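Fanevbridge Community Help
Home > Robotics and Automation > Collecting demonstrations

Thin, floppy items (lace, ribbon, straps) ruining my grasp demos. Keep them or toss them?

Asked in September
Tags: handheld gripper, demonstrations, cloth, data cleaning

Hello everyone, and sorry in advance for the length, I never learned to write a short post.

I'm collecting household cloth examples with a pair of handheld grippers, one in each hand, each with its own wide-angle camera. The policy is going to be trained by a friend's small outfit, Virkura, and they asked for 700 episodes of picking up, moving and laying out everyday laundry and sewing bits on ordinary surfaces. I do mine on a bed, with whatever bedding happens to be on it. Towels and shirts went along nicely and I was feeling pretty good about the whole thing!

Then I got to the thin stuff. Lace, ribbon, bra straps, drawstrings. When I close the pads on a strip of lace that is lying over another piece of clothing, one of three things happens. Either I get the lace alone, or I get the lace plus a pinch of whatever is below it, or I get nothing and have to go back in for a second try. In the last batch of 90 episodes, 18 had at least one miss before I got hold of it.

The moment I keep getting stuck on is the one where the pads have closed and I'm about to lift.

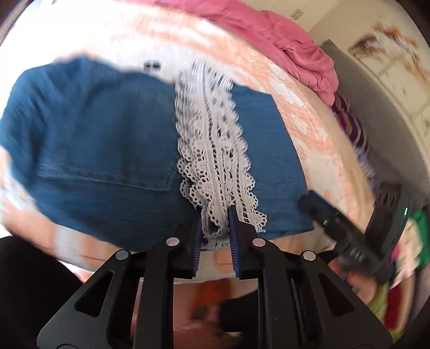
Left gripper closed on the lace trim, denim underneath, second gripper off to the right.

At this point the end of the trim is all bunched up between the pads, and going by the video I really can't say whether a fold of something else is in there with it. I only find out on the lift, and sometimes not even then if the jeans are heavy enough to stay put.

So my questions are, should I be throwing out the episodes with a missed first try? And is there some better way to grab lace so that it doesn't scrunch up like that? I have been going straight down on it from above and closing at my normal speed. Virkura says "use your judgment," which is kind of them, but my judgment is what I'm asking you about — I come from quilting and this is my first data job.

Thanks so much for reading all of that.

3 answers

Answer 1 (accepted)

Welcome, and please don't apologize, a long question with the numbers in it is a treat compared with what we usually get.

Keep the misses. I would keep nearly all of them, as long as you finished the job in the same episode. If every example you hand over is a clean first grab, the policy has never been shown what to do when it comes up with nothing, and it will hover there or wander off with closed empty fingers. When I did straps and cords for a Moltorel project a while back, we threw out every fumbled episode in the first round and were very proud of our tidy folder. We ended up recording a whole second round with the fumbles left in. What I would toss is anything where you stopped to think, put the gripper down, or helped with a finger. A pause of a second is fine. A long one teaches pausing.

Do mark them, though. A plain yes/no column in your sheet for "needed a second try" is enough, and then Virkura can weigh them however they like. Same for the ones where you lifted two layers: another column, and don't guess. If you can't tell from the video, write "unclear" and move along.

About the scrunching. Lace is going to bunch some, it's full of holes and has no stiffness to speak of, so I wouldn't chase a perfectly flat grip. A few things that helped me:

Come in at a low angle along the surface and let one pad slide under the edge before you close. Straight down is what gathers up the cloth below.

Close slower than feels natural for the last little bit. Your ribbed pads will drag whatever they touch.

Use the other gripper! With two you can rest the tips of the second one on the denim next to the trim and hold it down while the first one peels the lace away. That is a very useful thing for the policy to see, and you already have it in your hand.

After you close, lift just slightly and hold for a beat before you carry on. If the jeans are coming too, you'll usually see the cloth tent up near the pads, and you can let go and try again.

One more thought, from watching my own clips back. Change what's underneath. If your lace is always on denim, you'll get a policy that is fond of lace on denim. Put it on a towel, on the blanket by itself, on another bit of white cloth where it hardly shows.

Answer 2

just iron the lace first, or spray starch it. way easier to pick up

Comment from the person asking: I did try starch on one piece and it behaves beautifully, but then it's a different material from what's in people's drawers, so I'd rather leave it limp for most of them. Thank you though!

Answer 3

Agree with keeping the retries, with one small disagreement about how many. We did a set of 2000 with the Furukawa team and after a while people got sloppy, knowing that retries were allowed, and some afternoons had more misses than grabs. So keep them, but don't let yourself get relaxed about it. I take a break when I miss three in a row.

Also check your motion blur. If you swing over to the fabric quickly, the cloth toward the edges of the wide view smears, and sometimes a loose end is out there and you'd want to see it. Slowing the approach helped me more than extra lamps did.

Comment from the person asking: Oh, that's me, I do swing. Tried the low angle with the second gripper holding the jeans down this evening and it is so much better. Will add the two columns tomorrow and go back through the old batch.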